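January 31, 2023
Teleop notebook, laundry corner. Edit Szűcs on the rig, me on the log, Csaba Pap on the estop until lunch.

Goal for the day was clean demonstrations of the basket task: pick up the wicker basket by its rim with the right hand, bring it over to the front loader, tip it, get the clothes into the drum, put the basket down. Left hand is free and the operator can do what she likes with it. We have been arguing since August over whether to constrain it and we still haven't, so the demos have all kinds of left-hand positions in them. More on that below.

Setup. Same as last time except the retargeting build, which is now the Moffat branch. Csaba merged his thumb limits last night. Before that the right thumb would drift past the rim on a wide grip and the operator had to overclose to compensate. First impression from Edit: better, a little sticky on release. She wants the release threshold lowered. I left it alone for today so the whole set is recorded with one number.

Delay on the video link measured 120 ms before we started and the same after lunch. Fine for this. Edit says she only feels it when she turns the head.

Hand calibration took two tries. On the first one the left fingers came up short of full extension. Re-zeroed with the glove flat on the table and it was good after that. Operator does the palm-out pose, holds it, we compare against the glove reading, then carry on. Please keep doing the check with something in the other hand, the load changes the wrist reading on that side and we want to see it.

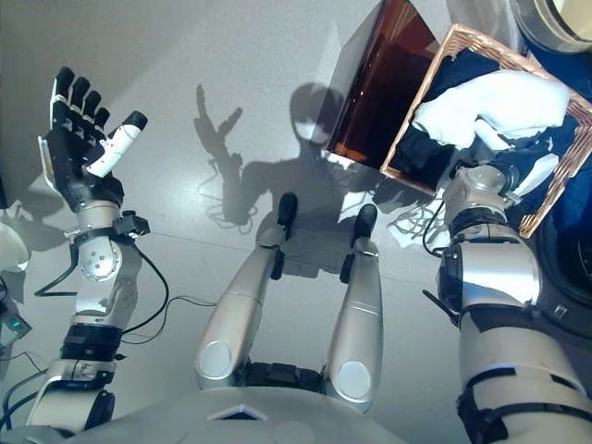 Left hand held up, palm out; right hand on the rim of the tray with the white cloth on the navy.

The head view is a lot of robot. With the torso leaned forward the legs take up the middle and the arms take the sides, and what is left for the task is a strip. Edit has learned to bring the basket up into it. A new operator won't know to do that, so put it in the operator notes: raise first, look, then travel.

Grip notes. The rim is a decent handle as long as all the fingers go on the same side of it. When one finger catches in the weave the basket comes along for a while and then twists at the wrist. That cost us several takes in the morning. What worked better was approaching from the corner, thumb last. Edit does it by opening wide, touching the rim with the base of the fingers and closing from there. She does not look at the thumb at all.

Load: a single dark bundle makes for an easy demo since it slides out in one piece, but it is bad for contrast inside the drum. White cloth shows up well and bunches at the top end when the basket tilts. We should mix both and write the load on the sheet for each take. I missed it for the first few this morning. Sorry. They are marked "load unknown".

Tipping. This is the part that needs the demonstrations most and where operators differ most. Edit's way is to press the near corner of the basket against the drum opening, use that contact as a pivot and raise the far end with the wrist. Csaba's way (he did a short run before lunch, while I held the estop) is to hover and shake. His looks faster. But the shake shows up as noise in the wrist data and I don't think the policy will get anything from it. I'd rather have the slow contact version, even if it takes longer.

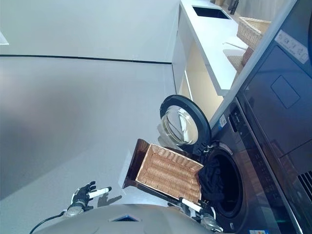 Door has to be opened wide before the take starts. If it is left partway, the basket hits the rim of the door on the approach and pushes it, and then the operator has both things moving at once. We start with the door open for now. Opening it will be its own task with its own demos, probably next month with the Hivenlow people if they still want to come and sit in.

Left hand. Edit holds it open over the floor with the fingers spread when she is concentrating on the right. She wasn't aware of it until I played a take back for her. Her own hand does the same thing inside the glove. It doesn't hurt anything but it is in nearly all of her takes, and Csaba's left hand is tucked in. Two operators, two habits, same label. Options: mask the left arm for the one-handed tasks, or give the left hand something to do, such as steadying the door. I prefer the second. Csaba prefers masking. Not settled.

Cables. The one to the left wrist still loops out further than I like when the arm comes up. Add another strap on the forearm.

Count: 90 takes recorded, 11 thrown out. Most of the bad ones are the finger in the weave. Uploaded to Terkska under today's folder, sheet is in with them.

To do
Lower release threshold, then a short comparison set before changing anything else (me)
Operator notes, raise/look/travel (Edit)
Forearm strap, left (Csaba)
Ask Rindeck about a second basket with a stiffer rim
Decide on the left hand before the next session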